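Tips > Home Listening > Records and Care

Turntables Shelving Cleaning Repairs Ask Us

Five record-cleaning tricks, and which ones I'd skip

Every few months somebody passes me a new way to clean old records with things from the kitchen. I've tried most of them on a crate of 40 dollar-bin albums, so no great loss if one got ruined. A few did.

Wood glue. You spread it on, let it dry and peel it off with the dirt. It can work. It can also leave a ring of glue in the run-out that you'll be picking at till March. I did 11 sides this way and would do maybe two again.

Dish soap. Fine, if you use a drop and rinse well. Most people use a squirt and don't rinse. Then they blame the pressing for the crackle.
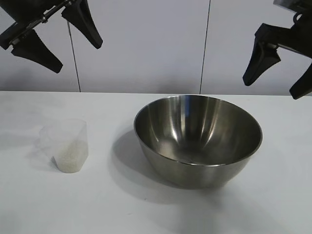 Window cleaner. Skip it. I've heard the "it never hurt mine" speech plenty of times, usually from people who haven't played the record since. Keep it off shellac above all, and keep rubbing alcohol off shellac too.

Distilled water and a soft brush. Dull, cheap, and the one I keep going back to. Brush with the grooves, never across them. Keep the label dry. Stand the record in a dish rack with the edges padded and leave it alone for 3 hours. The Plustau brush is decent, but so is a clean, soft paintbrush, and I can't hear any difference between them.

Anti-static sleeves. Worth buying after a cleaning. Putting a washed record back in its dusty old paper sleeve undoes the job. I don't believe the claims on the Corgate packet about "restoring highs," though. A sleeve can't restore anything.

As for warm water, I use it barely lukewarm. Anyone telling you hot water "opens the grooves" is welcome to try it on their own collection.
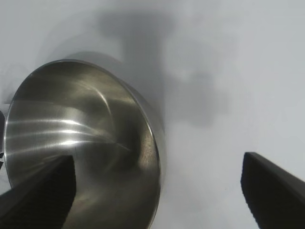

Murray Waaka: You're too hard on wood glue. The trick is a thick coat, all in one go, with a paper tab at the edge to pull on. Thin coats tear and that's where your leftovers come from. I wouldn't use it on anything I couldn't replace, mind you.

I'll try the tab. I still think a second rinse with distilled water would get you most of the way there with a lot less peeling.

Related
Do Cork Mats Do Anything?
Storing Sheet Music in a Damp House
Cassette Cases: Getting Old Stickers Off
The Ferkia Shelf, Loaded With LPs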